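Home & Kitchen | Features | Stone and surfaces

Print this article
E-mail to a friend

The worktop that never needs a thing

Every few years the kitchen trade finds a surface that will outlive us all. This time it is granite again, back from its spell out of fashion and sold with a new coating, a new guarantee and a much higher price.

I went to the Stodora showroom in April with a simple question: what am I paying for? The slab I liked was 179 pounds a metre before cutting. The treated version, finished with a sealant called Virska, cost almost 50 per cent more. It was, the leaflet promised, 100 per cent stainproof. The small print on the back advised wiping up oil, wine and lemon juice "without delay".

A stainproof surface that has to be wiped without delay sounds a lot like an ordinary surface to me. My mother's untreated granite has had the same care for decades, mostly from a dishcloth.

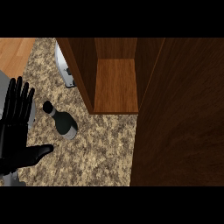

What the guarantee covers

Less than you might hope. Groen, which fits worktops for several of the big kitchen shops, offers six years on its stone. Read on and you find that chips at the sink edge are left out, as are cracks near the hob and any mark caused by "household acids". I asked what was left. The answer, after a pause, was faults in the stone itself, and those tend to show up on fitting day.

Then there is the yearly reseal. Grilow sells a kit for it, and will also send someone round to do the job for you – at a price that made me put the kettle on. Some granite does need sealing. Plenty of the darker, denser sorts barely take any in. The old test is to leave a few drops of water on the stone for a while and see if a dark patch forms. If none does, I would keep my money.

I still like granite. A speckled top hides crumbs, it shrugs off most pans and it looks fine with cheap cupboards under it. Ask for an offcut, take it home and spill things on it for a week. The showroom was not keen on lending me one, but they did in the end, and the beetroot came off with soap.

Related features
Do you need a boiling water tap?
Oak floors: the case for leaving them alone
Secondhand kitchens, and what to check first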